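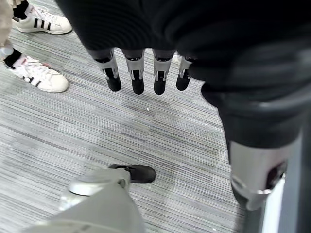 6 min read · 459 words

Frequently asked questions about the Climuden wrist-view study

We receive many letters about our work on wrist cameras for humanoid robots, so I collected the answers on one page. I wrote it in August 2021 and I will add to it when new questions come.

What was the study about?
We wanted to know if a humanoid robot can judge where its own feet are by using only the small camera at its wrist. Most groups use a camera in the head. The head sees far, but when the robot bends forward, its arms and chest hide the feet.

What does the wrist camera see?
Very often it sees the robot itself. In the view at the top of this page there is the other hand with its fingers pointing down, a knee joint, and a black foot on the carpet. For our method this is useful material. The limbs have known size, so the program can compare them with the model and correct the estimate.

Why does the robot wear clothes?
The black knit fabric keeps fingers and hair away from the joints. It also makes the task harder, and we wanted this. Fabric bulges and moves, and its shape is not in the robot model. The method, which we call Punero, learns to trust the hard parts, such as the gray finger segments and the knee shell, and to give low weight to fabric.

How much data did you use?
We used 2890 short recordings. From these, 135 were kept apart for the final test and were never used in training.

What was the result?
The estimate of foot position was good enough for a safe next step in 109 of the 135 test recordings. In most of the other 26, the foot was hidden by cloth or was too close to the lens and not sharp.

Does a striped carpet cause problems?
Yes, more than we expected. Fine streaks look almost the same everywhere, and a program which follows points on the floor can jump from one line to the next. We repeated 100 of the training recordings on a plain floor to compare, and the drift there was smaller. We do not have a full solution for this yet.

Can people be near the robot?
One trained person may stand near it. Shoes and trouser legs then enter the view, and Punero must not take a person's shoe for the robot's foot. This mistake happened in early versions. We added a check: a foot must connect to a leg that agrees with the joint angles.

Does it work on other robots?
We tried only one body. The Trastwood group asked to test it on a smaller robot, and we sent them the code in its present state. You will need a correct model of your robot, including the fingers.

Does it run in real time?
Not yet. It runs on recordings, after the robot stops.

What is the Uddin score in your tables?
It is our internal measure for how well the drawn outline of a limb fits the limb in the picture. A higher value is better. Please do not compare it with scores from other papers, they are calculated in a different way.

Can I get the recordings?
The test part, yes, by request. The training part shows people in some places and we must first check every recording. I expect this will be finished in December.

14 shares · 3 comments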